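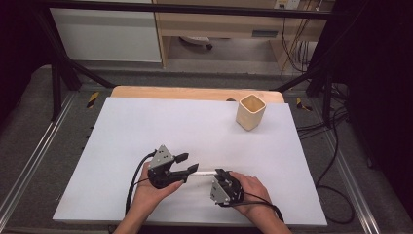
So the timestamp thing is finally fixed, and I want to write it down before I forget how dumb it was!

Quick background for anyone who skipped the December post. Mika is my little pipeline that takes two-handed recordings and turns them into something Dumum (the trainer) can eat. The task I care about right now is a thin white rod held between both grippers, one end each, and then into a square cup. Easy for people, miserable for a policy, and a really good test of whether your left and right streams agree with each other.

Mine didn't. The replay viewer kept showing the rod stretching. In one episode it grew by the width of my thumb in the middle of a move, then shrank back again, as if it were made of taffy. I blamed the pose tracking for two weeks. I rewrote the smoothing filter, threw that out, wrote it again with a shorter window, and got the same taffy with slightly nicer curves.

Then Prasert Khunthong looked over my plots and asked why the right side always lagged when I moved fast but looked fine when I moved slow. Well. That's a clock problem, not a tracking problem (he was very polite about it). I was stamping each sample when it reached the logger and not when it was captured, and the right stream was sitting in a queue for 28 milliseconds before anyone looked at it. Every single time!

The fix is 2 lines in the reader, plus a much longer script to repair the old data. I ran it over all 2922 episodes overnight and it only choked on the early ones from the Retamal batch, where I hadn't saved the capture times at all. Those are gone, oh well.

I also added a check I should have had from day one: for any stretch where both grippers are closed on the rod, the distance between the tips has to stay constant. If it drifts, the episode gets flagged and I look at it by hand. It's crude and I love it.

Next up is retraining on a subset of 800 clean episodes, and then I'm going to try the Barketitz planner for the approach to the cup, with the learned policy taking over near the rim. If you've mixed the two like that, please tell me how you handle the handoff, mine jerks horribly.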